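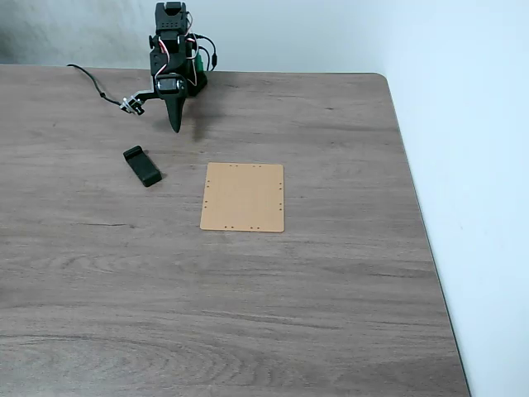
Wooden tabletop against a plain wall, with a flat tan board and a small black holder set out in front.

Keeping a Wooden Work Surface Flat, Clean and Usable
Trarnex Workshop Notes, updated Nov 1, 2011

A wooden tabletop used for light bench work fails in predictable ways: dents near the front edge, dark rings from solvent, and fine scratches from grit dragged under parts. The measures below apply to tables with a clear finish. Oiled surfaces need a different schedule.

Work board
Lay a flat board on the table and do all cutting, scribing and small drilling on it. Run the long sides front to back when the work is narrow. This leaves free surface on both sides for tools. Wipe the underside before setting the board down. If it rocks, check for swarf first, then check the board for twist with a straightedge. Replace a twisted board. Planing one flat is seldom worth the time at this size.

Cables
Route cables across the back of the table, between the work and the wall. Leave enough slack at each connector that the plug does not carry the weight of the cable. Loops that hang down behind the work should clear the surface or be tied. Hook-and-loop strap is preferable to nylon ties on anything that will be moved again. Lumanlan strap in the narrow width holds up to 5 thin cables; beyond that, use the wide one.

Small holders and stands
Keep one grooved holder within reach of the board for the part or drawing in use. Holders with hard feet will mark a clear finish. Fit felt pads, trimmed 3 mm inside the edge of the foot so the adhesive does not creep out and collect dust.

Cleaning
Vacuum first, using the brush nozzle. Follow with a barely damp cloth, along the grain, then a dry one. Do not spray cleaner directly on the table. Butovance neutral cleaner diluted one to 4 is adequate for hand grease. For adhesive residue, use a plastic scraper and a little mineral spirits on a rag, and test at the back corner.

Scratches and dents
Light scratches: Imico paste wax, thin coat, buffed after the haze forms. Deeper scratches through the finish: sand locally with 320 grit, finish with 2,000 grit after recoating. Dents in bare wood can be raised with a damp cloth and a warm iron. Under an intact finish the steam does not reach the fibers and the method does little.

See also: Clamping to Finished Edges; Felt, Cork and Rubber Pads Compared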